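Two Hours at the Wirketti Practice Facility

2022-11-15

OK quick one, typing this on my phone in the parking lot before the drive home. Went to the open day at the team's new practice place, the Wirketti building out past the county road. 400 passes given out, first come first served. I got mine back in April and had nearly forgotten about it.

Doors at noon. Line moved fast. They scan you, hand you a lanyard, tell you not to touch the turf until somebody says you can touch the turf. Fair enough.

Indoor field first. Full length, 100 percent nicer than the old bubble. Ceiling high enough for punts, which was the whole complaint about the old one, if you remember. The special teams guys used to have to bus over to the high school. No more of that. Sound is strange in there, you hear pads from the far end zone like they're next to you. The walkthrough was maybe third string and practice squad guys, no starters. Injury report players nowhere to be seen, and the staff were not taking questions on it. I asked anyway. Got a smile.

Jabari Rotich ran our group. Good talker, very quick, knows the building cold. He took us down the long hallway behind the weight room to the equipment side, where they do helmets, cleats, shoulder pads, all the fitting. Every helmet gets checked before every practice. Facemask hardware, chin straps, the air bladders. Cleats get swapped for longer ones if the grounds crew calls in rain for an away game. I could of stayed there all afternoon.
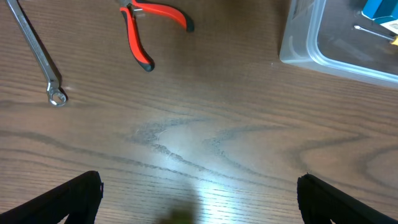 Rotich reckons fans have it backwards about equipment crews, that the hard day is the one after the game, when everything comes back off the truck filthy and the next practice is already on the schedule. On road trips it's worse, he told us, and a late flight means the laundry is still going when the quarterbacks show up for film.

Never thought about it. Makes sense.

Then the weight room. Racks down both sides, all from Trekano, new this season. The old racks went to a junior college. Strength coach gave us a short talk on how they load guys during the season, much lighter than I assumed, esp. for linemen. Heavy day early in the week, then it drops off a cliff. A kid in our group asked what the most anybody benched in there was and the coach wouldn't say. Kid was crushed.

Film room: comfy seats, cold as a fridge. They showed us the same third down play from 2 angles and asked who blew the coverage. Everyone said the corner. It was the safety. I said the corner too, so no comment.

Lunch was in the players' cafeteria, run by Silletti. Chicken, rice, a very decent pasta, fruit. $40 for the ticket with lunch included and I think that's fair. Wouldn't pay it twice in a season, but fair. Coffee was weak. Sat with a couple from the upper deck, season tickets since the old stadium, and we argued about going for it on fourth down until they started clearing trays.

After lunch you could walk the outdoor fields on your own. Two grass, one turf. The grass is heated from underneath and was greener than it has any right to be in November. Wind was brutal. Didn't last long out there. 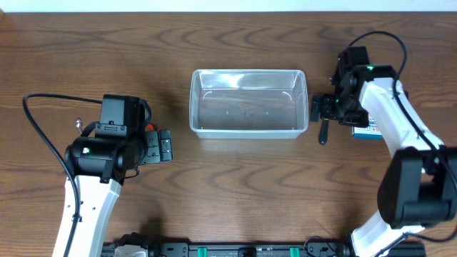

Went back in for the Q&A, which was the weak spot of the day. One of the front office people, nice enough, but every answer was "we like our group". Somebody asked about the backup quarterback situation and got a full two minutes on culture. Somebody else asked if the Wunderlich Stand is getting new seats. Under review. It was under review last year as well.

Best answer was on training camp. They're hoping to open some of it to the public here next summer, up to 1,000 people a session on the hill by the turf field. No dates yet. If that happens go early and bring a blanket, there's no shade and nothing to sit on.

Parking: use the north lot. The south one empties through a single gate and I am looking at that gate right now. Not moving. Bathrooms clean, gift table overpriced, staff freindly all the way through.

Will put the walkthrough notes up tonight if I get home at a normal hour. The kicker looked good, more on that later.

We use cookies to improve your experience on this site. By continuing to browse you agree to our use of cookies. Accept | Manage settings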